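Wornetthorpe snack swap returns, and this year the boxes are bigger

Reading time: 2 minutes
Print this page | E-mail this page

The Wornetthorpe Snack Swap will be back in January, giving the town a chance to trade its spare crisps for something it can't pronounce. Sign-up opens at 9 a.m. on the first of the month, an hour chosen by someone who has never been to a New Year's Eve party.

The rules have hardly changed. You fill a cardboard box with packets from your own cupboard or your favourite shop, hand it in at the Flillbridge hall, and go home with a box filled by a stranger. Last winter 157 households took part and 2,079 packets changed hands. Four boxes were held back at the door. One held nothing but rice cakes, and the person who packed it has asked to remain unnamed.

"We want people to be a bit braver," said Naima Benkirane, who runs the swap. "Three bags of ready salted is a perfectly legal box. I'd just be sad to open it."

The target this time is 3,000 packets. To help things along, the organisers have dropped the old shoebox limit. Any clean, sturdy box will do, provided one adult can carry it up the hall steps without making a speech about it.

Packing advice comes from Harsh Yadav, whose box was voted best packed last year and who has brought it up since. Tins and jars go at the bottom. Puffed foil bags go in last, seal end down, with nothing on top of them. Squeezing the air out to fit more in is not allowed, and neither is sitting on the lid.

"A bag of crumbs is still a snack," said Mr Yadav, "but it's a snack you eat with a spoon."

Food must be sealed, in date and in its original wrapper, so that the ingredients can be read. Where the label is in another language, please tuck in a note saying what's inside and whether it contains nuts, milk or gluten. "Nice, I think" was written on several notes last year and does not count. 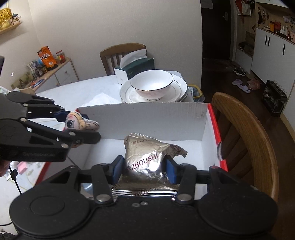 A foil packet marked "ZHOUSHI" over an open white-lined box with red edges.

New this year is the Mystery Shelf, looked after by Mirjam Van Hecke, for single packets that don't belong to a full box. Leave one, take one. Leaving one and taking six has been tried.

Boxes can be handed in at the hall between 10 a.m. and 4 p.m. on swap day, with collection from 5 p.m. Entry is free. Tea will be served throughout, with plain biscuits for anyone who finds the whole business too exciting.

To sign up, or to ask whether pickled eggs are a snack (they are, in a sealed jar), speak to Rianne Brouwer at the Flillbridge hall desk. Press questions should also go to her, preferably before lunch.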